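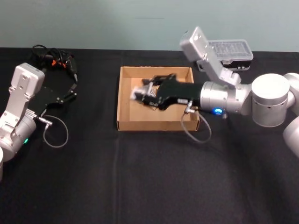 Can a college take away a sports bursary because a player is injured?

Meinir Vaughan

My son is in his first year at Fastholm, doing A levels, and he got a place on their football programme with a bursary of £362 a term. It goes towards the coach fares, his kit and the physio fee. He tore a ligament in his knee in a college match in November and the consultant has told him not to play before the summer.

In February we had an email from the head of sport saying that as he is "not currently an active squad member" the bursary would stop from the end of this term. The same email said he was welcome to try out again in September. He still goes to every training session and does his gym work, and he has helped with the filming and the water bottles at away games. His attendance in lessons is fine and so are his marks.

We signed an offer letter last August. It says the bursary is "for the academic year" and that he must "train and play as selected, keep attendance at the required level and behave in a way that reflects well on the college". There is nothing in it about injury. There is also a programme handbook, but we were only given that at the welcome evening and I didn't sign it. Page 13 says that awards are "reviewed termly at the discretion of the coaching staff".

I don't want to fall out with the coaches because he would like to play for them next year. Can they do this, and who do I write to first?

Loïc Leblanc

It depends mainly on what the offer letter says, and from what you have quoted you have a good case for keeping the money until the end of the year. The letter says the bursary is for the academic year. The conditions are to train and play as selected, attend and behave. If he is injured the coaches won't be selecting him, so he isn't refusing to play when selected. He is also still turning up to training. I can't see which condition he is supposed to have broken.

The handbook is the weak point. A college will usually argue that the handbook is part of the deal. Look at the offer letter again for a line such as "subject to the terms of the programme handbook". If that line is there, the termly review probably counts, although they would still have to carry out an actual review and be fair about it. If there is no such line, and you only saw the handbook after you had accepted, they will find it harder to rely on page 13.

I would write to the head of sport first and copy in whoever signed the offer letter. That is often someone in student finance and they may not know the email was sent. Keep it short. Put in:

The date of the injury, and that it happened in a college match.
The exact wording from the offer letter.
What he has been doing since, with training dates if you have them.
A copy of the consultant's letter.
A request that the bursary is paid for the rest of the year, and that they tell you which condition they say he has not met.

Give them a date to reply by. If you get nowhere, ask for the complaints procedure. Every college should have one and it is normally on the website under policies. Stage one is a form, stage two is a meeting. You can bring somebody with you to the meeting, and your son can go too if he wants.

Two other things. Ask whether the college has insurance covering injuries in matches, as some policies pay towards physio. And if money is tight, ask about the general hardship fund, which is separate from sport and doesn't depend on him playing.

I was a tutor at a sixth form for a long time and sat in on several of these. I'm not a solicitor, so if it comes to a formal dispute get proper advice.

Inès Caron

They did this to my daughter at Jastham with netball and we just let it go. It was her ankle. She went back the year after and got into the squad again, but they gave the bursary to someone else. I wish I had asked for it in writing that her place would be held. Sports people always say come and see us in September and then it's a different coach.

Get him to ask the coach himself before you write anything. Sometimes the email comes from the office and the coach hasn't been told.

Stamatia Athanasiadis

I agree with most of what Loïc has written, but I'd add something about the timing. Our college's appeals policy only gave us 17 days from the decision, counted from the date on the email and including weekends. We nearly missed it while waiting for a phone call back. Check the policy today and, if there is a deadline, send in the appeal even if you are still talking to the coach. You can always withdraw it.

I would also check how the bursary is paid. Ours was taken off the programme fee, so when they stopped it we were sent a bill for £398 and told he couldn't use the gym until it was paid. If your son's physio is through the programme, ask for that to carry on whatever happens to the rest. He got hurt playing for them and he needs it to get back.

With us the appeal took until after Easter. They paid the summer term and didn't backdate anything, and the following year's letter had a paragraph on injury that hadn't been there before.

Meinir Vaughan

Thank you all. I have been through the offer letter again and it doesn't mention the handbook anywhere. The policy on the website gives 20 working days, so I am still in time. He spoke to his coach after training and the coach said he hadn't seen the email. I'm sending the letter tonight with the consultant's report, copied to student finance.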